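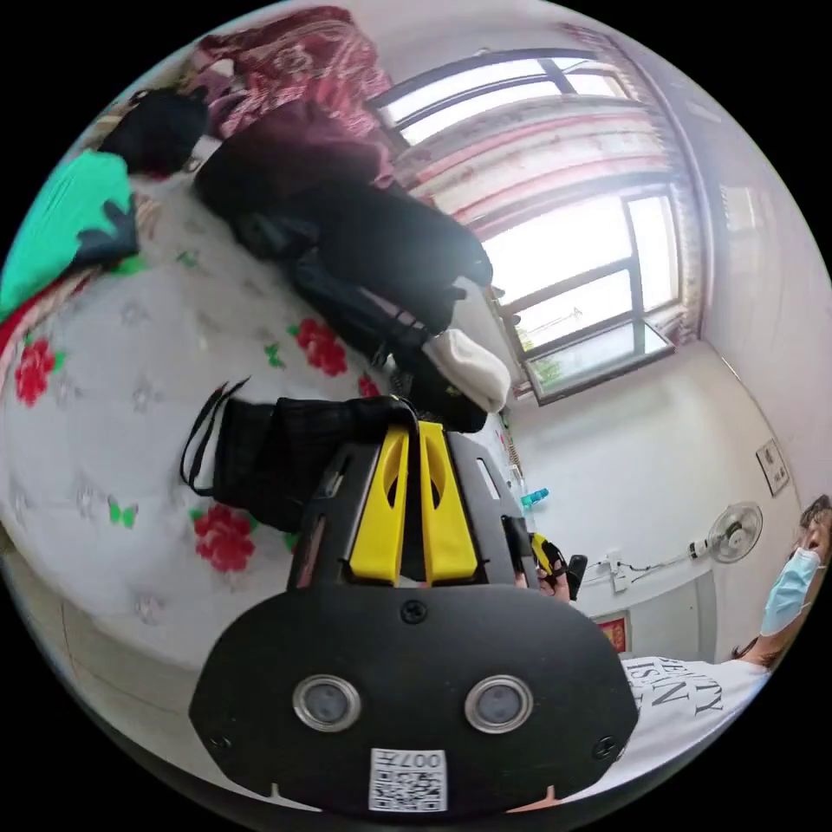
Abbildung 3. Tasche auf dem Bett, Schlafzimmer, Haushalt in Kemska.

3.2 Das Bett als Ablagefläche

Betten werden in der Literatur zum häuslichen Ordnen fast immer als Schlafmöbel geführt, Ablage kommt höchstens in der Fußnote vor. In unserem Material ist das anders. Von den 2073 kodierten Ablageereignissen entfallen 466 auf Betten, mehr als auf Küchentisch oder Flurkommode. Gezählt wurde jedes Absetzen eines Gegenstands, der nicht zum Bettzeug gehört, also Taschen, Wäschestapel, Ladekabel, Post, einmal ein Backblech. Taschen sind die größte Gruppe und auch die schwierigste, weil sie selten so liegen wie sie im Schrank liegen würden: die schwarze Stofftasche in Abb. 3 liegt auf der Seite, die dünnen Trageschlaufen über das eine Ende gefallen, direkt auf dem gesteppten Laken mit den roten Rosen. Kodiert als »seitlich, Schlaufen offen«. Zur Kategorie siehe Anhang B.

Zur Lage. Wir unterscheiden stehend, seitlich und flach. Stehend ist auf Betten die Ausnahme, die Matratze gibt nach, weiche Taschen kippen. In den Haushalten in Tudton kam stehend fast nur bei Einkaufstaschen mit festem Boden vor, und auch die standen meist an der Wand oder am Kopfteil. Seitlich ist der Normalfall. Flach nur bei leeren Beuteln; ob eine Tasche leer ist, haben wir dabei nicht aus der Form erschlossen sondern bei den Leuten erfragt, eine kastige Tasche kann leer sein und eine schlaffe voll.

Zum Untergrund. Urspünglich nicht vorgesehen, erst nach dem zweiten Durchgang aufgenommen. Auslöser war eine Bemerkung von Carmela Paredes, die einen Großteil der Interviews in Kemska geführt hat: auf gemustertem Bettzeug wird anders abgelegt als auf einfarbigem. Nachkodiert, Ergebnis gemischt. Bei kleinen Dingen (Schlüssel, Haargummis, Kopfhörer) berichten die Befragten tatsächlich, sie auf Blumen- oder Blättermustern schlechter wiederzufinden, und mehrere legen sie deshalb gar nicht mehr dort ab. Bei großen dunklen Gegenständen kein Unterschied. Schwarz auf hellem Grund hebt sich ab, Rosen hin oder her. Für die Taschen haben wir die Variable wieder fallen lassen, für Kleinteile bleibt sie drin (Tabelle 5).

Zur Dauer. Hier gehen die Haushalte weit auseinander. In Montes wird das Bett tagsüber belegt und abends geräumt, ziemlich strikt, eine Befragte nannte das »die Schicht abtragen«. Was abends noch auf dem Bett liegt, wandert auf den Stuhl und von dort am nächsten Morgen oft zurück. In Climen dagegen liegen Taschen teils mehrere Tage am Fußende und werden zum Schlafen nur mit dem Fuß verschoben. Beides zählt bei uns als Ablage. Ein Umräumen vom Bett auf den Stuhl gilt als neues Ereignis, ein Verschieben auf demselben Bett nicht. Die Regel ist diskutabel, wir haben sie aber durchgehalten, sonst wären die Zahlen aus Climen nicht mit den anderen vergleichbar.

Ein Wort zum Packen. Das Bett ist in allen vier Orten der bevorzugte Packplatz, auch dort wo ein freier Tisch im selben Zimmer steht. Begründung der Befragten durchweg die Höhe und die Fläche: man kann alles ausbreiten, nichts rollt runter, man muss sich kaum bücken. Dass die Tasche vorher auf dem Boden stand, im Bus oder im Treppenhaus, stört erstaunlich wenige. Wen es stört, der legt ein Handtuch oder eine Tagesdecke unter. Unterlagen wurden nur erfasst, wenn sie eigens dafür hingelegt worden waren, die normale Bettwäsche zählt nicht als Unterlage.

Einschränkungen. Die Kodierung stützt sich auf Einzelbilder und die Interviews, einige 1246 Bilder insgesamt, davon ein Teil doppelt kodiert. Ein Einzelbild zeigt wo etwas liegt, nicht wie lange und nicht wohin es gehört. Alle Angaben zu Dauer und Weg stammen deshalb aus den Gesprächen, mit den bekannten Schwächen der Erinnerung. Unstimmigkeiten zwischen Kodierenden gab es vor allem bei der Trennung von seitlich und flach, also bei genau den weichen Taschen, um die es hier geht. Wo keine Einigung zustande kam, wurde der Fall als »unklar« geführt und aus der Lageauswertung genommen, in der Gesamtzahl der Ablagen ist er aber enthalten.

Die Stühle, die in fast jedem Schlafzimmer die zweite Station sind, werden in Abschnitt 3.3 behandelt.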